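Workshop notebook – partition bay, upper joints and gaps
21 Aug 2026
Entry by Cor Cuypers. Present for part of it: Benedicta, Jelle.

Carried on from the June entry on the panel bay. Purpose was to go over the upper part of the white panels and decide what gets filled, what gets a cover strip and what stays as it is. Borislav wants the bay closed out before the Orkley job comes in, because the long bench has to go against that wall and after that the lower fixings can't be reached without shifting it.

Tools out: step ladder, 600 mm level, long straightedge, feeler gauges, the tapered gap gauge, pencil, masking tape, inspection lamp. The tapered gauge had lost its zero again. Checked it against the steel slips and wrote the correction on the case. Whoever uses it next, check the case before writing anything down.

Naming, so that this agrees with the June sheet. Looking into the corner, A is the panel on the left, B is the next one along, and the wall that meets B at the inside corner is C. Jelle has been calling the wall "panel three" on his cutting list. I've asked him to change it, as the wall isn't coming off and nobody should order a replacement for it.

Seam A/B

The seam between A and B is a plain butt joint with no tongue and no backing strip behind it. That was how Pieter wanted it, so that either panel could be lifted out alone. It does work in that respect. The cost is that nothing holds the two edges in line apart from the fixings, and the joint shows every small error.

Put the gauge in at three heights. The gap is 2 mm at the top mark, slightly less at the middle mark, and it closes up where the upper bracket pulls B across. Not a steady taper. I would have preferred one, because a taper can be taken out by turning one panel a little at the foot. An uneven gap means the edges themselves aren't true, and packing will only move the wide place somewhere else.

Ran the straightedge down the edge of A first. Good as far as I could reach. B has a shallow hollow in its edge. I think it was cut with the saw fence slightly out, since the offcut from the same sheet has a matching bulge when laid on the bench. Jelle found the offcut in the rack and we laid the two Semple squares along it to be sure. It rocks.

Options for A/B:

1. Leave it. Acceptable for function. No air needs to be kept in or out of the bay.
2. Fill with flexible filler and wipe flush. Looks right on the day. Prevents lifting a panel without cutting the joint, and the filler never comes off the matt face cleanly.
3. Narrow cover strip, stuck to A only, lapping over the gap on to B. B can still come out. A can't come out without B moving first, though that is how it tends to go in any case.
4. Plane B. Needs it off the wall, down to the bench, edge trued and sealed, back up. Half a day with two people, and the gap grows by whatever comes off.

I'm for 3. Benedicta is for 1, on the grounds that every strip we have stuck up in this building has been picked at by somebody. Noted.

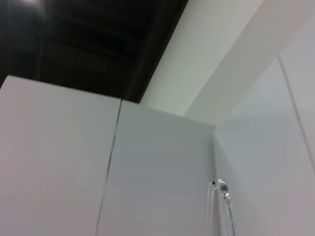
Top edges next. They had been set to a pencil line taken from the floor, and the floor runs out towards the corner. Should have been taken from a level datum. I have written the same remark in this book before, about the other bay.

With the level on top of A the bubble sits off centre by a noticeable amount, and packing the low end by 4 mm brought it back. That is over the length of the level, so it can be scaled for the full width when the time comes. I didn't scale it today. The panel width on the June sheet is the nominal one and I'd like a measured figure before working anything out from it.

Does it matter? For holding the panels up, no. It matters if we put a capping along the top, as Pieter proposed, because a straight capping will either follow the slope and look wrong or be set level and leave a wedge open beneath it. The wedge could be filled with a scribed fillet. More work than the capping itself. My view is to leave the tops bare and dust them now and then.

Against the white the ceiling is very dark, so the top line of the panels gets read by eye far more easily than it would under a pale ceiling. Borislav raised this as an argument for the capping. I'd say it is an argument for getting the line right first.

Inside corner B/C

Checked with the large square, then with the sliding bevel as a second opinion. The corner is open by a small amount, meaning more than a right angle. Consistent at both heights I could reach, so it is the wall line and can't be blamed on how B was hung. No action on the angle.

The bench should therefore be scribed to B and allowed to stand off C. If it's pushed hard into the corner it will touch at the front of C and leave a gap at the back that will collect swarf, pencils and small screws. Suggest we allow 24 mm at that end and close it with a loose strip that lifts out for cleaning. Benedicta has the bench drawing and will mark this on it. She asked whether the strip needed fixing. No. Gravity will do.

Old bead of sealant in the corner: ran a fingernail along it as far as I could reach, firmly stuck, no lifting felt. Leave.

Joint at the far right of C

This is the long joint between C and the narrow strip of panelling beyond it. It isn't on the June sheet at all. I've added it as joint D in pencil and initialled it. Feeler gauge wouldn't enter at the places I tried, so it is tight there. Didn't try the full length, as the ladder can't be placed square to it with the trolley parked where it is. To be finished once the trolley is moved.

Beam

White, like the panels, but against the lamp the lower face looks slightly greener than they do. Could be the light. Could be a different paint. We have part of a tin of Prakau matt left from the panels, and before anyone touches up the beam with it I'd want a test patch somewhere out of sight, left overnight, looked at by daylight and under the lamp. Jelle to do the patch. Write the tin number next to it in pencil.

There is also the question of whether the beam is solid or boxed. Tapped along the part I could reach and it sounded hollow, with a duller note at two places that may be framing. Not enough to hang anything from. Pieter had mentioned a rail there for the extraction hose. I'd say no to that until somebody has looked inside, and the sensible place to look is from the service hatch, without cutting into the face.

Fixings

Checked the upper brackets with the driver, hand tight only. On A, both sound. On B, one screw turned freely and had no bite. Took it out, found the hole stripped, plugged it with a glued dowel and left the screw out until the glue has gone off. B is held by its remaining fixings meanwhile and I couldn't move it by hand, but please don't lean the ladder on it.

This may account for part of the unevenness in the A/B gap. If B is being pulled at one point and not held at the other, it could have crept. So the gap readings above should be treated as provisional and taken again once the screw is back. Same three pencil marks, same gauge, correction applied. If the gap comes out more even, option 1 looks better than it does now and I'd withdraw the strip.

Materials

Cover strip: the Flaltix flat section is in the rack, white, one full length and one short. The full length will do A/B with some left over. It comes with its own tape backing, which I don't trust on matt paint. Would use contact adhesive in a thin line and tape it in position until it holds.

Dowel stock is low. Sandpaper fine. The good filler has skinned over under the lid because the lid wasn't pressed down. I cut the skin off and what is underneath is still usable.

To do

Refit screw in B after the glue has cured – Cor
Repeat gap readings A/B at the pencil marks – Cor, Jelle to write down
Measure true widths of A and B, correct June sheet – Jelle
Change "panel three" to "wall C" on cutting list – Jelle
Paint test patch, note tin number – Jelle
Mark corner allowance and loose strip on bench drawing – Benedicta
Move trolley, finish joint D – whoever is in first
Look into beam from service hatch – Pieter, or tell me who
Decision on capping – Borislav and Pieter, after the widths are in

Ladder returned to its hooks. Lamp is on charge by the door. The gap gauge is in its case in the second drawer, correction on the lid.

Added later, same day: Borislav read the above and agrees to hold the capping. He would like the strip trimmed short at the foot so that a mop doesn't catch it. Fine by me. Length of trim to be settled on the wall with the strip held up, and marked on the strip itself, as the last one was cut from a figure on a scrap of tape and came out short.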